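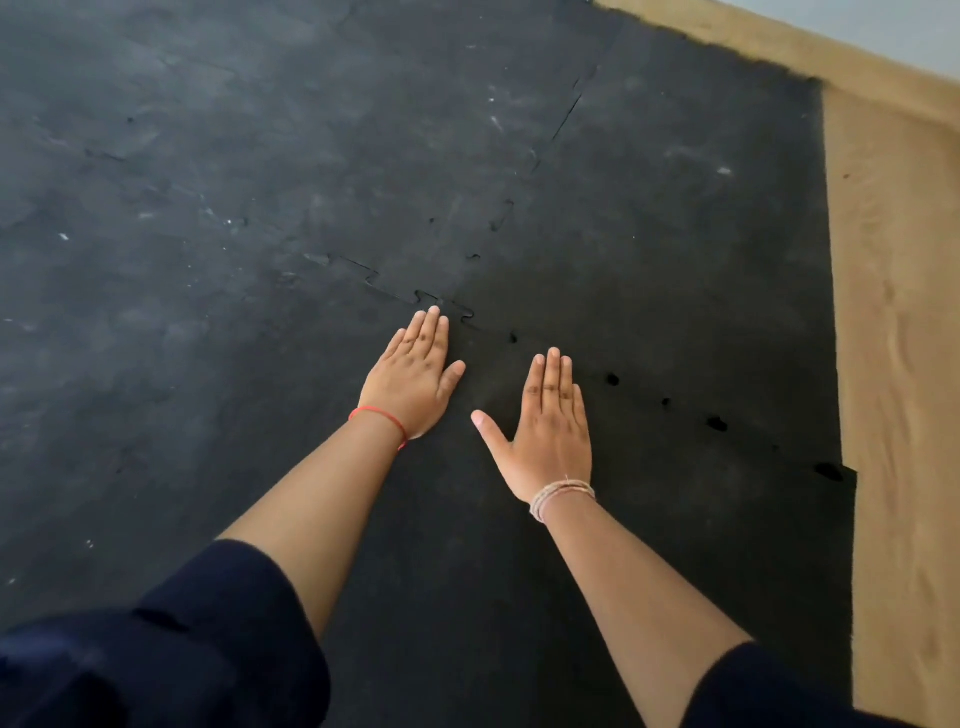
Mat seam, both palms down on the rubber.

November, 4.15 pm. Acoustic booth, second day of footfall noise tests. The Cindum underlay is still reading louder than the Kandance one at the low end, worst at 41 Hz. Above 400 Hz I can't separate them.

Salim thinks the tapping machine feet need re-levelling. Did that after lunch, no change. Marwa swapped the left microphone for the Boychuk spare and the hum went away, so the morning's runs 1 to 9 are suspect and should not go in the table.

Room at 21 degrees throughout. Door seal on the corridor side is perished at the bottom - taped for now, new strip on order.

To do: repeat runs 1 to 9 with the spare mic. Ask Chantal where the calibration sheet for the old one is filed. Huguette wants the plots before she rings the supplier.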